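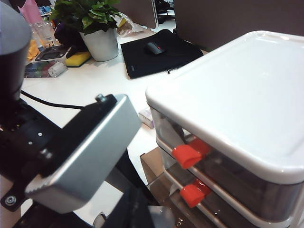 1/ Teleop notes, drawer task, January 2025. Wrist camera view. The job is to hook a red handle on the little two-drawer unit, pull it open, let go and back off. I drive a leader arm by hand and the follower copies it. Joint positions on both sides go to disk along with the video.

2/ We have 162 demonstrations of the upper drawer and 14 of the lower. The imbalance is my fault. The lower handle sits directly under the upper one, so the approach has to come in flatter, and I kept putting it off.

3/ The handles are cup-shaped, which helps. You don't need a pinch grasp. One finger behind the lip and a straight pull will do it, provided the pull really is straight. Pull off-axis by a few degrees and the drawer racks in its runners.

4/ The leader arm has no force feedback. When the drawer binds you see it in the motor current well before you feel anything. I now keep the current trace open beside the video and ease off when it climbs.

5/ Steinar Hafþórsson tried kinaesthetic teaching on the same task – motors slack, hand on the forearm, drag it through. Smoother paths than mine. His hand also turned up in the wrist view for half of every episode, so we binned those and went back to remote.

6/ Leave the desk clutter where it is. Plant, sponge, mouse, all of it. In September we trained on a cleared desk and the Kallio policy wandered as soon as a mug showed up. Colour was part of it: anything red drew the finger.

7/ Episode length matters more than I'd assumed. My early ones averaged 599 steps, much of that hovering while I lined up. The policy learned to hover too. Trim the pauses or practise the approach before you hit record.

8/ Wellington Rangel asked whether we label failed pulls. Yes. They get a flag and stay out of the training set, but the recoveries – back off, re-centre, pull again – go in.

9/ Next batch is lower drawer only, same start pose, with the unit shifted a little between episodes. Logging format is unchanged, so the old Flekar scripts will still read it.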